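2024-12-08
Boltcombe shop, glue notes, cont.

Picking up from the last page. The Zostoser hide glue is still on trial and I am still not convinced. The claim on the tub is that it holds at room temperature as well as hot glue does, with a longer open time. The open time I'll grant. The hold is what we are checking.

Set so far: 4 lap joints in maple, same board, same overlap, clamped overnight, then left on the shelf by the door. Two with the Zostoser, two with our own hot glue from the pot. I cut all of them myself so there's no arguing about who planed what.

Loads at failure, in newtons, first pair only:
Zostoser, joint A: 955
Pot glue, joint A: 2530

That is a big gap and I don't trust it. A joint that lets go at 955 is telling me something went wrong before the load went on. The broken face was shiny over most of its area, with hardly any wood pulled out, so the glue never got a grip there. Could be a starved joint. Could be I had the clamps too tight, which I have been told before. Could also be that the stuff is no good, but one joint won't settle that, and neither would a good result from one joint.

The Alhassan leaflet that came with the order has a chart where every cold glue beats every hot one. No wood species given, no moisture, no number of samples. I've filed it with the other leaflets.
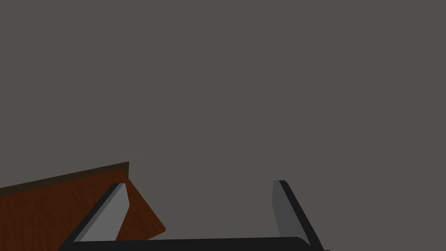

Yaw Dankwa read the numbers over and said he would throw out the first pair altogether, both halves of it, and not just the one I don't like. If the clamps were too tight on one they were too tight on the other, and the pot glue may simply put up with it better. He also wanted to know if I'd let the tub come up to shop temperature before spreading, and how long it had been open.

Fair on the clamps. I'm keeping the pair in the book but marking it "suspect." I don't like tossing a figure for being ugly. On the tub: it came straight off the cold shelf, and I didn't write down when it was opened. Bad habit. Date goes on the lid from now on.

Efua thinks the shelf by the door is the real trouble. It gets a draft every time somebody brings in stock, and a slow glue sitting in a draft skins over at the edges. Maybe. It doesn't explain a shiny patch in the middle of the joint. I'll move the next lot to the back wall anyway, so we can stop talking about it.

Weighed out a fresh batch for the pot: 110 grams dry, soaked until it swelled, heated slowly. Smelled normal. Thin skin on top, skimmed.

Second pair stays clamped as is. No point in changing two things halfway through. After that, new joints with lighter clamping, tub at shop temperature, both faces brushed this time instead of one. Same maple if there's enough left; if not I start over with a new board and the old figures don't carry across.

The Duvari chair stays in dry fit until this is sorted. Efua Lamptey has asked twice if the back rails can go in with the Zostoser, just for the longer open time. Not on these numbers. If it has to be done this month it gets pot glue, warm parts and two people on the clamps.

To do: check the pot thermometer against the other one. Label the joints on the end grain, as the pencil on the face rubs off.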